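Costell Supper Club, planning meeting, November

Present: Colton Beaulieu (chair), Kristine Lacson (minutes), Rana, Jorimum, and Lidodska, who arrived at 7:20 with soup and was forgiven.

**1. Last month's minutes**

Approved. Colton asked that "the chair's flan collapsed" be changed to "the flan relaxed." Declined, 4 to 1.

**2. Cookbook**

We have 229 recipes and room for 150. Rana has read all of them and reports 28 versions of banana bread. Each contributor believes theirs is the one with the secret, and in most cases the secret is sour cream. Agreed to print two. Rana will write to the other 26 households and would like it noted that she did not volunteer.

Jorimum questioned the lentil loaf that says to bake "until it looks right." Lidodska, who wrote it, said it is perfectly clear. Referred back to Lidodska for an oven temperature.

**3. Printing**

Quote received: $416 for the first run, spiral bound. Colton still wants hardcover. Colton was asked whether he would like to pay for hardcover. Spiral bound it is.

**4. Winter supper**

Main dish is squash and white bean stew, with a pot kept free of dairy. Kristine will make cornbread. Colton offered flan. There was a pause, and then Jorimum offered apple crisp, which was accepted with some speed.

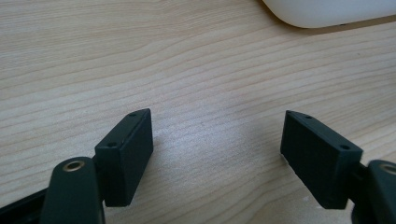

Salt was discussed again. The stew recipe doubles well except for the salt, as those who attended last winter will recall. Lidodska will season at the end and one other person must taste it before it leaves the kitchen.

**5. Any other business**

Whoever has the big ladle, please bring it back. Kristine has asked three times and is now asking in writing.

Jorimum's sourdough starter is available to anyone who wants some. No takers.

**To do**

- Rana: banana bread letters
- Lidodska: oven temperature, an actual number
- Colton: confirm the print order, spiral
- Jorimum: apples

Closed at 8:45. The soup was very good.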